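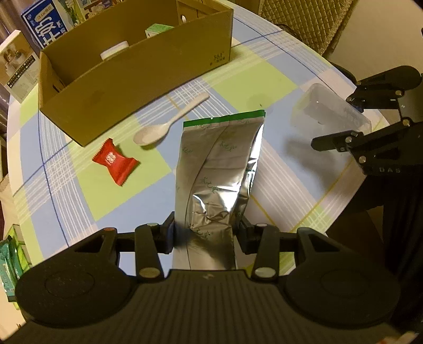 Unit 6: Notes for the Demonstration Visit

Instructor: Mirta Lucero
Host: Efua Alhassan, Sornis workshop, Ovport

Read these notes before the visit. They cover what the hosts will demonstrate, the terms they will use, and the written work that follows. The bus leaves from the Gallardo building at 8:15 on Sunday and we are due back by 2:00. There are 27 places and the list is full.

1. What the session covers

The task is packing and unpacking mixed household goods at a table. A person holds one gripper in each hand and moves items into or out of an open cardboard box. Each gripper carries a camera and records what its fingers do. The recordings are later used to train a control policy for a two-armed robot. Efua Alhassan will run the task several times at normal speed and once slowly, and will stop for questions after each run.

The course has treated grasping so far as a geometry problem, with rigid blocks of known size. Household goods are harder. The same pair of fingers has to deal with a foil bag, a stiff plastic case and a small wrapped candy, and the right closing force differs for each one.

2. Terms

Parallel grasp: two fingers close on opposite sides of an object. Both contact forces act along nearly the same line.

Linkage: rigid links joined at pivots. Most of the finger mechanisms you will see at Sornis are linkages. Try to work out which links stay parallel as the fingers open.

Compliance: how much a finger, a pad or the object itself gives under load. A bag has high compliance and changes shape in the grasp. A hard case has very little, so the pads have to supply it.

Episode: one complete recorded attempt at the task, from first reach to final release.

Occlusion: loss of view because something stands in front of the thing you want to see. With a camera on the gripper, the held object is often what blocks the view. Section 3 depends on this, so review Handout 4 if the term is new to you.

3. Rigid items 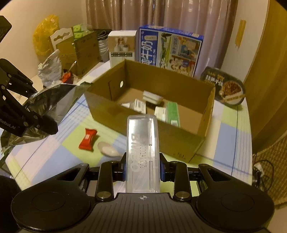

Figure 2. Clear plastic case held upright between the blue finger pads, with the open box behind it.

Clear plastic is a useful test case for two reasons. Reflections on the surface change as the gripper turns, which makes edges hard to track from one image to the next. The background also shows through, so a simple color segmentation will assign part of the case to whatever is behind it. Compare this with the foil bag in Figure 1, where the surface is opaque but wrinkled and very reflective.

Note the grasp direction too. The pads press from the two sides and leave the top and bottom of the case free. Ask yourself where it could be set down from this grasp without a second hand.

4. What to record

Choose one rigid item and one soft item. For each, write down where the fingers make contact, whether the grasp is changed before release, and what the other gripper is doing in the meantime. Sketches are fine. Use the Purnance log sheet from the course page and bring two copies.

Please stay behind the tape during a run and hold questions until the grippers are down.

5. Written work

One page, due at the next lab meeting, 6 points. Describe your two grasps and explain one difference in closing force. Then answer this: an archive holds 200 episodes and 49 of them are marked as failed. What is the failure rate, and what else would you need to know before using it to compare two operators?

Students who miss the visit can do the same work from the recorded runs — see me for access.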